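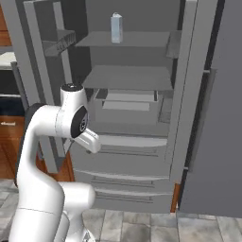
Danai Theodorakopoulos

Section 4. First Start and Temperature Settings

Read this section before you plug in your Closent bottom-freezer refrigerator. Unpacking and door reversal are covered in Section 3. If you bought the model with the Olumus water filter, complete steps 1 to 7 first and then go to Section 6.

4.1 Before you connect the power

1. Let the refrigerator stand upright after delivery. If it was moved on its side, wait overnight.

2. Remove all tape from the shelves, door bins and freezer drawers. There is a strip under the lowest drawer that is easy to miss.

3. Wipe the inside with warm water and a little baking soda. Dry it with a soft cloth. Do not use scouring powder or anything with bleach in it.

4. Check that the front feet touch the floor. Turn each foot clockwise to raise that corner. The doors should swing closed slowly when left half open.

CAUTION: Do not use an extension cord or a plug adapter. Use a grounded wall outlet that serves no other large appliance.

4.2 Starting the refrigerator

5. Plug in the cord. The panel lights up and shows two dashes. The compressor may take several minutes to start.

6. Press and hold FRIDGE until the number blinks. Press it again to step through the settings and stop at 38. The display locks by itself when you let go.

7. Do the same with FREEZER. The factory setting is 0, and most households leave it there.

8. Close both doors and wait until the numbers stop blinking before loading food. Load the freezer first.

Note: A popping or ticking sound during the first day is normal. The liner shrinks a little as it cools.

Note: All temperatures in this guide are in Fahrenheit. To change the display to Celsius, hold FRIDGE and FREEZER together until the panel beeps.

4.3 Placement next to cabinets

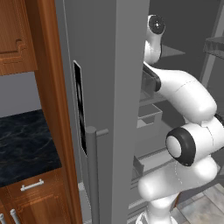 Gokham, July

The clearances in this part replace those in the first printing. If your copy gives a single figure for both sides, discard that page.

9. Leave one inch above the refrigerator and two inches behind it. On the hinge side, leave enough room for the door to open past the cabinet face, plus the depth of any handle on the neighboring drawers.

10. Open the door fully and pull out each crisper drawer. If a drawer catches on the door bin, move the refrigerator forward until it clears.

11. Fit the Mahlangu trim strip only after the refrigerator has run for a full day. Peel the backing a few inches at a time and press from the top down.

CAUTION: Do not seal the gap at the top with trim, foam or caulk. Warm air leaves there.

4.4 Room conditions

The refrigerator is built for rooms between 60 and 100 degrees. In a colder room, such as an unheated garage, the compressor runs less often and food in the freezer may soften. The warranty does not cover food loss in this case.

If the panel shows E2, the door has been open too long - close it and press any button to clear the code. For any other code, write it down and see Section 9.

Corrections to this section: Nahuel Arancibia, Manuals Desk.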